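Mar 7, 2018

Folding club, week 9

I am so happy with how the clothes folding project is going! When Ya-wen Wan pitched it to our robotics club at Skitville I thought we'd be bored of laundry by now (everybody else wanted to build a thing that throws balls), and I've never been so wrong. Clothes are hard! A block stays the shape you left it. Pull one corner of something soft and the whole thing changes its mind.

Our goal is 348 good folds before the Ernlow meet at the end of March, and we're at 262. Jae-hoon Kong keeps the tally and reads it out loud like a sports announcer. Two grippers, one person, one garment at a time, and you start over if you touch the cloth with your fingers. I start over a lot.

My favorite things to practice on are the ones with elastic, because the gathers give the blue pads something to bite.

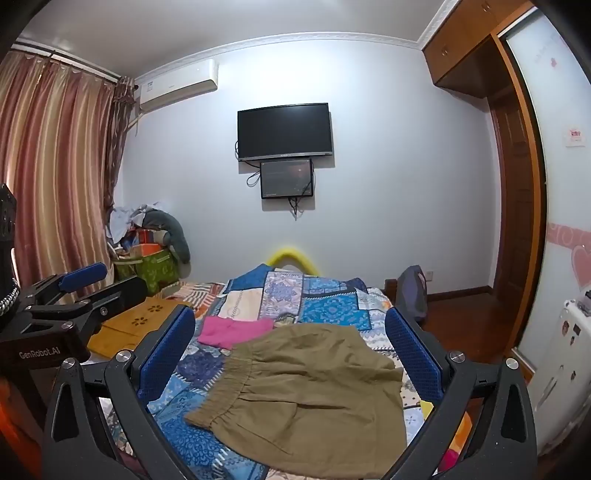
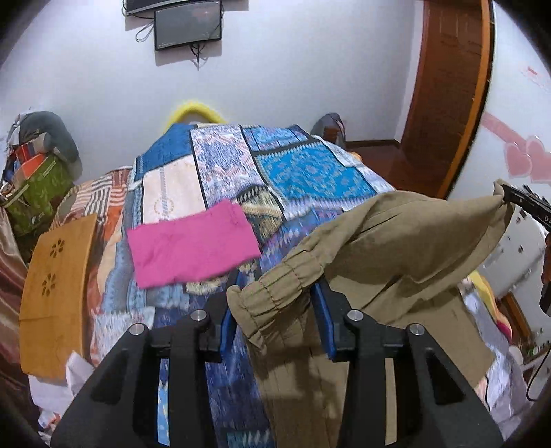
Next up is long sleeves, and Sun-ja Gil has a theory that you should do both sleeves before you even think about the body. Shufen Xue says body first. They've been arguing over it in the group chat all week, and I'm going to try it both ways, 9 folds each, and post the times when I have them. If you've got a button-up shirt you don't mind getting wrinkled, bring it!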